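Plaltik Brings Its Kitchen Sorting Sessions to Ornport

Free drop-in program teaches a simple way to get drawers and counters back in order

ORNPORT, June 16, 2026 - Plaltik, the home organizing studio based in Kanaan, is opening its Kitchen Sorting Sessions to residents of Ornport, and the team could hardly be happier about it! The drop-in program, which started in Kanaan in January, gives people a table, a set of bins and a couple of unhurried hours to work through the things that pile up in every kitchen: spoons, spatulas, the peeler that has been missing for months, the four can openers.

The Ornport sessions will be held in the ground-floor hall of the Zondberg building, and they are free to attend. People are invited to bring the contents of one drawer (just one, please, at least the first time) in whatever bag or box is handy.

"A utensil drawer is a great place to start because everybody has one and everybody has an opinion about it," said Danai Christodoulou, who founded Plaltik and still leads many of the sessions herself. "You tip it out, you laugh a little, and then you start putting spoons with spoons. I have done it more times than I can say and I still enjoy it."

The method is deliberately plain. Each table gets a row of see-through bins set side by side. Metal pieces go in one, pieces with wooden handles go in another, and a third is kept for anything that needs a decision, whether that means a repair, a new owner or a trip to the recycling center. Labels are optional. Most people skip them, because with clear walls you can check what went where without lifting anything. 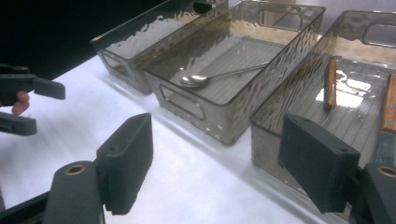 Smoky-gray bins on a white tabletop at a Plaltik sorting session, with a stainless steel spoon in the middle bin and wooden-handled utensils in the one to the right.

Sorting by material was the idea of program manager Dehua Wan, who tried several other systems first. Sorting by task (baking, serving, stirring) led to long debates over the spoons. Sorting by size worked fine until the ladles came out.

"Wood and metal want different things from you anyway," Wan said. "Wooden handles like to be wiped dry and oiled now and then, and they shouldn't sit in a puddle at the bottom of a crock. Once they're all together in one place, you notice which ones need some care, and you tend to do the whole bunch in one go."

Care is a big part of the afternoon. A side table is set up with food-safe mineral oil, soft rags and fine sandpaper, and participants can freshen up a rough handle while they wait for a turn at the sink. Chunhua Cui, who runs the side table, will also show how to spot a split that has gone too deep to save and how to take water marks off a steel spoon with a little white vinegar and a dry cloth.

In Kanaan, 1618 people have come through the program so far, and participants have passed along 3882 utensils they no longer needed. Pieces in good shape go onto the swap shelf, where anyone may take what they like. Whisks go fast. Melon ballers, so far, do not.

Shona Kerslake came to one of the Kanaan sessions with a drawer that would no longer open all the way. She went home with a much lighter bag and a bread knife from the swap shelf.

"I thought I'd be in and out, and I stayed until they were folding the chairs," Kerslake said. "My drawer opens now. I've shown it to every person who has set foot in my kitchen, and I'm not even sorry!"

Each session in Ornport will run for two hours, with bins provided for use in the hall. Visitors who want to carry on at home can borrow a set of three and return it at a later session. Any box with a flat bottom will do the job just as well, and the handout given at the door includes suggestions for making dividers out of cardboard and old baking pans.

Ezequiel Ponce, who is coordinating the Ornport schedule, is also looking for people who like to tinker and could help with loose handles and wobbly tongs. No special training is needed, and tools are on hand.

Children are welcome with an adult. Sharp knives should be wrapped in a dish towel and handed to a staff member on arrival. The hall has step-free access from the street.

Session times will be posted at the Zondberg building entrance. Groups of neighbors who would like to book a table together should ask for Ezequiel Ponce at the front desk.

About Plaltik
Plaltik is a home organizing studio in Kanaan. It runs hands-on sessions on kitchens, closets and workbenches, and lends out storage bins and basic repair tools to participants.

Press contact: Ezequiel Ponce, Plaltik, Ornport program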